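March 11, 2018

Dish cell, bimanual rack task. Rules review, second pass.

Went through the Pliltero handling sheet line by line at the bench with Farzana Mollah. Most of it stands. Changes and open points below, in the order we hit them.

Speed. Free-air limit stays at 500 mm/s for both arms. Inside the rack zone the limit drops to 60 mm/s. The old sheet let the operator override this from the pendant. Override removed. If a run needs it, edit the config and log the edit under your own name.

Grip. Rim grip only on bowls, one finger inside and one outside. Force ceiling is now 7 N for all glazed ware. The previous sheet had separate values for glass and ceramic and people kept loading the wrong one. Do not raise the ceiling to cure a slip. Change the approach angle first, then look at the finger pads.

Two-arm rule. Only one gripper may be in the rack zone at a time. The second arm holds outside until the first has cleared the rack edge. Farzana wants this enforced in the planner and not left to the operator. Agreed, not done. Until it is done, treat it as an operator rule and stop the run if it is broken.

Hands. No reaching over the front rail with drives enabled. Resetting dishes between runs counts as reaching. Plimisance wording was "where practicable"; struck out.

Cables. Conduit slack to be checked at full extension of each arm before the first run of the day. Right arm conduit was rerouted in September and the check was never added to the sheet. Added now as item 2.

Mat. Patterned mat stays. Wipe before a session, and note stains in the log if they do not come off, so that anyone going over the wrist views later knows about them.

Chips. Any piece with a chipped rim is withdrawn the same day, no taping. Bakos bin under the bench.

Open: whether nested bowls count as one object or two for the grip rule. I say two, and the inner one comes off first. Farzana to check against the Forex cell sheet before we write it down.
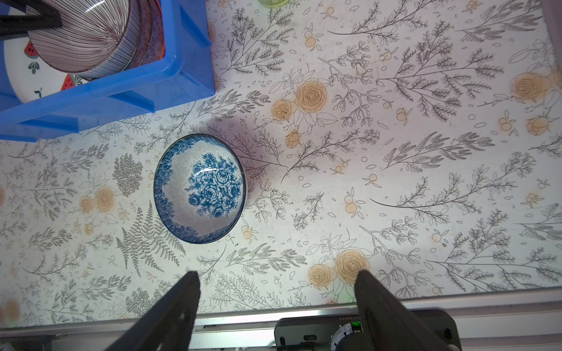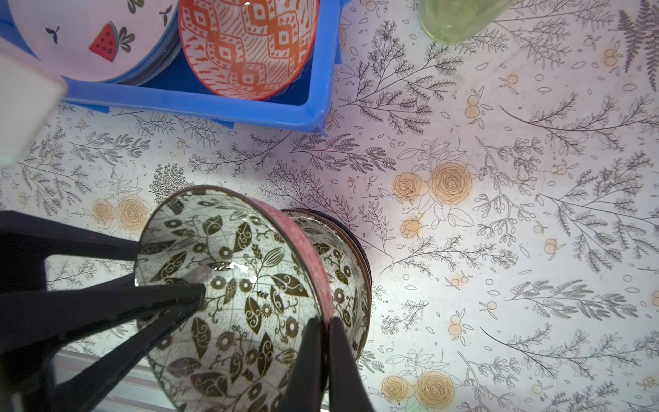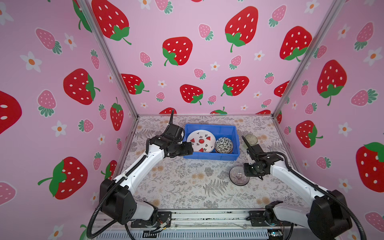 Dish cell: two wrist views, then the fixed view with both arms.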